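5/27/21
Posted by the editor, Small Shop Notebook

I've been meaning to write up my morning at the Gellevum open house for weeks now (we went in April, which tells you how far behind I am with this page), and a few of you have been asking, so put the kettle on and I'll try to get it all down.

Gellevum has the back half of a low brick building past the rail yard, with terrible parking and very good muffins. The thing I went to see was Sellance, their two-armed shelf stocking kit for little grocers and canteens like ours. You rent the arms, the table and the shelf as one package, and they come out and set it up. I'd pictured something the size of a delivery van, so I was pleasantly surprised – it would fit where our old bread rack used to be.

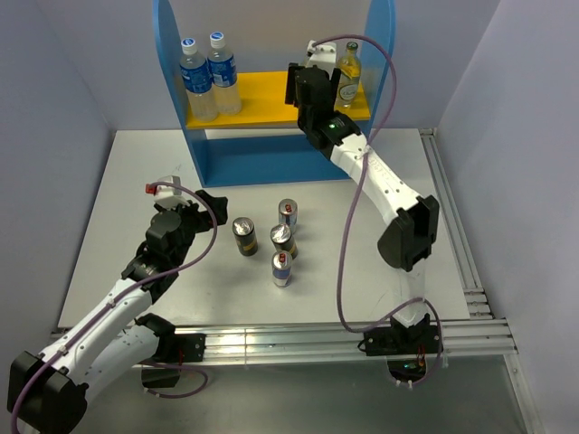

Does a shop need its own programmer to run it?
Gellevum handles the setup and the first round of teaching, and after that a staff member can add new products with a day of training.

The part I lingered over was the bottles. We sell a fair bit of cooking oil, and I've mopped up enough of it in my life to be nervous about anyone, human or otherwise, lifting glass in a hurry. I asked if I could stand there a while and they were very good about it, even with a tour group shuffling along behind me.
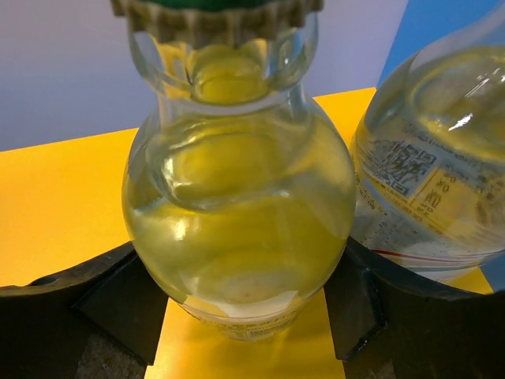 Fingers down low on the glass, with a neighbour standing very close by.

Pricing was friendlier than I expected, though still not pocket change. The rental is $1,000 a month with a $500 setup fee, and they like you to sign on for 2 years. I did grumble a little about that. There's a shorter trial through their dealer, Vimidar, but you pay the freight both ways, and for those of us out in the country that adds up quickly.

Then we moved on to cans, which are most of what I restock on a hot weekend. I had a long chat with one of the fitters about wear, as I always want to know what a thing looks like after a year of honest use and not only on its first day out of the crate. The fingers are a replaceable part, he told me, and a spare set is included.
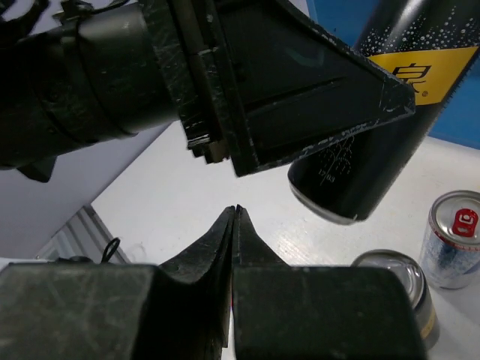 Scuffs and scratches on the grippers, and a tall black can over the white tabletop.

I also asked about Kudo, the software that goes with it, which keeps the product list and lets you decide what belongs on which shelf. The screens were plain and the lettering was a good size – bless them for that! My one complaint is that the colour choices for the labels are hard to tell apart if your eyes are as old as mine.
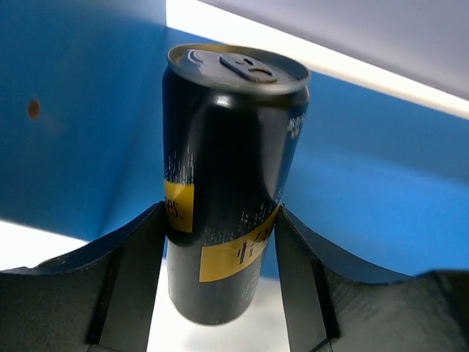
FILED UNDER: Shop Gear > Shelving & Stocking

Would I sign up? I'm leaning towards the trial, maybe once the summer rush is behind us. I'd want to see it with our own stock first, especially the squat jam jars. If you go to the next open house, get there early, and park on the street by the feed store.

Comments (3)

prairiegrocer: Thanks for this. Did they say what happens if the power goes out partway through? We lose ours 5 times a winter.

cornerstore_mum: 2 years is a long time to commit to for a shop our size. Please report back if you do the trial!

tinshed: Went to the same open house and missed the muffins completely. The fitter was very patient with my questions too.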